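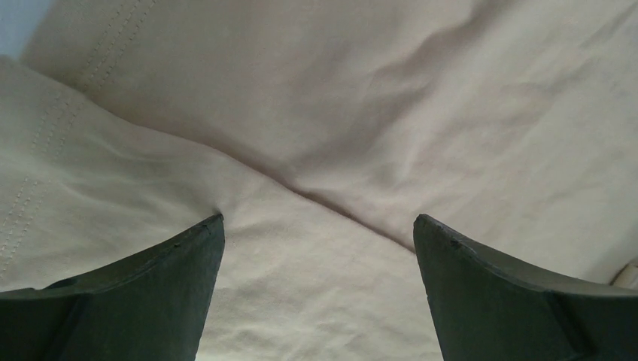
Beige fabric, partly folded over.

19/05/2026

I have been meaning to write about celebrity gossip for a while, and every time I sit down to do it I end up reading some instead. So tonight the phone is in the other room, the kettle is on, and I'm going to get this out before I lose my nerve.

I have followed movie news since I was 13. Back then it was the magazines at the dentist's office, the ones with the covers half torn off, and I would read them so slowly that my mother had to come back in and fetch me from the waiting room after my own appointment was done. I knew who had walked off which set and who had thanked whom at which awards night, and I had seen maybe four of the movies. The movies were hard to get to. The gossip was right there on the little table next to the fish tank.

These days it comes to me, which is a mixed blessing. I signed up last November for a daily entertainment newsletter called Mutell (I think they had a giveaway, a streaming subscription I did not win) and it lands in my inbox before I'm even out of bed. Most mornings it's harmless. Somebody cut their hair. Somebody's co-star left a silly comment under the haircut, and then there are 36 replies quoted in full, and a line saying fans "can't keep calm." I always can, but I read all of it anyway, with one eye open and the cat standing on my stomach.

What I've grown fond of, and I know this is a strange thing to be fond of, is the airport story. You know the kind! An actor walks from a car to a door. They're wearing a sweatshirt. There are nine sentences about the sweatshirt, and then, because nine sentences isn't quite enough, a paragraph about a movie they have coming out next year. I find it so restful. It's like hearing the neighbors chat over the fence while you're hanging out the wash.

The part I like less is the guessing. A few weeks back there was a whole string of posts about two leads from a series called Mistumier, which I watched all the way through and then started over. They used to comment on each other's pictures and then they stopped, and from that somebody built a feud. By dinnertime it had a cause, and by the next morning it had sides. I noticed I had picked one. Me, a grown woman with a mortgage, standing at the sink feeling cross at a person I've never met for not typing a heart under a beach photo.

I told my sister about it and she laughed so hard she had to put the phone down. She doesn't follow any of this. She watches one thing at a time, all the way to the end, and never looks up who anybody is married to, and I do sometimes envy how clean that must feel. She loved Mistumier just as much as I did, possibly more, and she couldn't tell you either lead's name if you offered her 50 dollars.

So I'm trying something. I've kept the newsletter but I'm skipping anything with "cryptic" in the headline, and so far that has cut my reading nearly in half. I still open the airport ones. I still open anything about food on set, and I will always, always read an interview where an older character actor complains about the shoes they had to wear.

And I've gone back to the shows themselves. I'm on episode four of Ekov, the lighthouse one, and it's slow and a bit gloomy and I'm enjoying it very much. If you've finished it, please don't tell me about the brother. I have a feeling about the brother.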